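«Ahora llego a casa con ganas de cocinar»

Conversación con la encargada de turno de Multau, la lavandería de barrio que lleva desde junio trabajando con un brazo robótico

A las siete de la mañana, en Multau ya huele a jabón. La encargada lleva once años en la casa y pide que no pongamos su nombre («que luego mi madre lo imprime y lo cuelga en la nevera»), pero habla sin freno en cuanto se le pregunta por el brazo. Lo llaman Pal. Es el nombre que traía en la carcasa cuando lo entregó Gelodon, la empresa que lo instaló, y se le quedó.

«Yo estaba convencida de que venía a sustituirnos. Lo digo como lo pensé. El primer día ni me acerqué, me fui a planchar al fondo y lo miraba de reojo», cuenta riéndose. Multau lava la ropa de residencias pequeñas, de un par de gimnasios y de vecinos sin lavadora. Cada cliente tiene su bolsa y su cesto, y nada se mezcla, así que en lugar de un par de máquinas enormes hay muchas domésticas de carga frontal. Eso significa muchas puertas bajas, muchas rodillas dobladas y mucho estirar el brazo hasta el fondo del tambor.

El dato lo tiene apuntado en una libreta, porque se lo pidió Gelodon antes de empezar: en un turno normal se agachaba 200 veces. «Cuando vi el número escrito me quedé muda. Con razón me dolía todo. Te acostumbras y crees que es la edad».

Ahora ese gesto le toca sobre todo a Pal. Va por la fila de máquinas, recoge prendas del cesto, las mete en el tambor y, al terminar el ciclo, las vuelve a sacar. Las personas siguen decidiendo qué va con qué, tratan las manchas, repasan costuras y hablan con los clientes. La lista de cargas se prepara en Tiltis, el programa de turnos, desde una tableta colgada junto a la puerta.
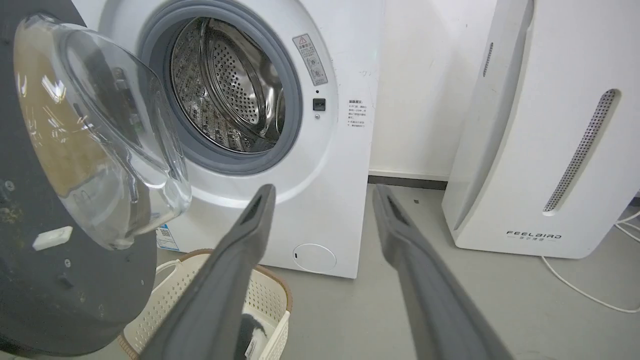
Las pinzas de Pal, ante una lavadora con la puerta abierta. En el cesto, una prenda oscura.

La ropa, explica, es mucho más difícil de lo que parece. Una caja tiene siempre la misma forma; una camiseta, nunca dos veces. «Coge un pantalón por el bajo y se le queda una pernera colgando, o agarra dos calcetines creyendo que es uno. ¡Y a mí eso me encantó! Me di cuenta de todo lo que yo hacía sin pensar, con los dedos, sin mirar siquiera». Durante las primeras semanas se sentaba en un taburete con la técnica de Gelodon y le iba contando cómo lo hacía ella: primero sacudir, luego juntar, y empujar con el dorso de la mano para que no se quede nada pillado en la goma.

La goma merece capítulo aparte. «Los calcetines de bebé se meten ahí y no los ves. Pal tampoco los veía. Ahora hay una pasada final, un repaso por todo el borde, y esa pasada la pedí yo». Lo dice con un orgullo que no disimula. En la plantilla la han bautizado «la vuelta de la jefa».

Pregunto por los números y saca otra vez la libreta. En el último mes que ha cerrado, Pal completó 831 cargas. En 34 hubo que echarle una mano, casi siempre con sábanas bajeras, que se enrollan sobre sí mismas y no hay manera. «Las sábanas siguen siendo mías. Las odio, pero son mías».

También ha habido roces. Una compañera con muchos años de oficio protestó, y según la encargada tenía razón, porque nadie les había preguntado dónde colocar los cestos. El brazo los necesitaba en un punto fijo y a ellas les cortaba el paso hacia la plancha. Se pasaron una tarde moviendo cosas y pegando cinta en el suelo hasta que todo el mundo pudo pasar. Y está la velocidad: Pal es más lento que una persona con prisa. «Una carga la meto yo en nada y él tarda lo suyo. Pero él no tiene lumbares».

La plantilla es la misma que antes de junio. Lo pregunto dos veces y dos veces contesta lo mismo. Lo que ha cambiado es el reparto del día: las horas que se iban en cargar y descargar se han convertido en arreglos, un servicio que Multau quería ofrecer desde hacía años. Salen unos 20 a la semana entre cremalleras, bajos y botones. Dos compañeras han aprendido a coser a máquina en horario de trabajo, y una tercera se encarga de Tiltis y es la que llama a Gelodon cuando algo se atasca.

¿Volvería atrás? Se lo piensa menos de un segundo. «¡Qué va! Mira, yo antes llegaba a casa y me tiraba en el sofá con los pies en alto. Ahora llego con ganas de cocinar. El otro día hice croquetas, que llevaba sin hacerlas desde ni me acuerdo».

Suena el pitido de una máquina al fondo y se levanta. Son bajeras.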